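Altanbridge Workshop News

Home » News » Projects

Shared workshop arm moves on to its bathroom tests

Members building a two-fingered helper arm have started on the hardest room in the house

A home-help robot being built by members of the Altanbridge shared workshop has reached its third stage, with the group now running the arm through household jobs on a computer before the real one is bolted down.

The project, named Zelum, began in October as a way of using up a set of motors left over from a camera slider. It has since grown into a full arm with a shoulder, elbow, wrist and a black two-finger gripper. The aim is a machine that can lift lids, turn knobs, pull light handles and pick small things off the floor for people who find bending difficult.

Members meet on Saturday mornings at the Kestier Road unit, where the base and lower arm are already fixed to a steel plate beside the lathe. The upper arm is in pieces on the next bench while new bearings are fitted. The first set had too much play, and the gripper end drooped when the arm was stretched out.

While that work goes on, the control side has moved to simulation. The group has put together a model of the arm and a set of rooms for it to work in, and the program that will run the real motors is being tried there first. A kitchen and a hallway were finished over the winter. The bathroom came last because of the number of curved surfaces in it.

Curves have been the main difficulty. The gripper was designed around boxes, drawer fronts and door edges, all of which give the fingers a flat face to close on. A smooth rounded shape does not, and in early runs the fingers slid away or pushed the object along. The group's answer has been to teach the arm to look for seams, knobs and small lips, and to go for those first.

The view used for this is the one from the wrist, looking past the fingers. It is the same view the real arm will have once its camera is mounted, so the shapes in the model have been kept plain, with few colours and little surface detail apart from the wooden floor.
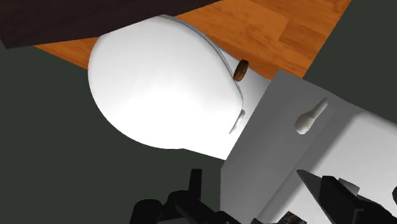 What has been built so far

The gripper fingers are printed in black nylon and have been through 16 versions. The present pair are wedge-shaped and come to a point, which lets them get under a thin edge. An earlier pair with square ends was stronger but could not get into a gap narrower than a pencil.

The elbow uses a belt drive taken from a Juhász plotter that had been in the scrap store for years. It is quiet and has given no trouble. The wrist is newer and was cut on the workshop's own router, with one part remade after a bolt hole was drilled on the wrong side.

In the model, the arm has now made 777 attempts at the bathroom tasks. The log records each one as a success, a slip or a collision. Slips are still the most common result on rounded objects, though collisions have dropped since the approach speed was lowered. A run is stopped if it goes over 60 seconds.

One fault remains open. When the fingers come in from low down, they hide part of what the camera needs to see, and the program sometimes loses track of the edge it was heading for. Two fixes are being tried. One moves the camera further up the wrist, and the other has the arm pause and look again before the last part of the move.

Costs and next steps

The project has a budget of £2,000 from the workshop's equipment fund, most of it spent on motors, bearings and the steel plate. What is left will go on the camera mount, a proper emergency stop and a guard rail for the bench.

The upper arm should be back together by the end of next month. The first real test will be on a kitchen drawer, with an old bathroom cabinet to follow if the drawer goes well. The arm will run at low speed and members will have to stay behind the rail while it is powered.

Drawings for the fingers and the wrist are in the folder by the print room door. Anyone who has done the bench safety induction can join the Saturday group, and help with wiring is particularly wanted. Tea is provided, but bring your own safety glasses, as the workshop is short of spare pairs.

Filed under: Projects, Robotics, Kestier Road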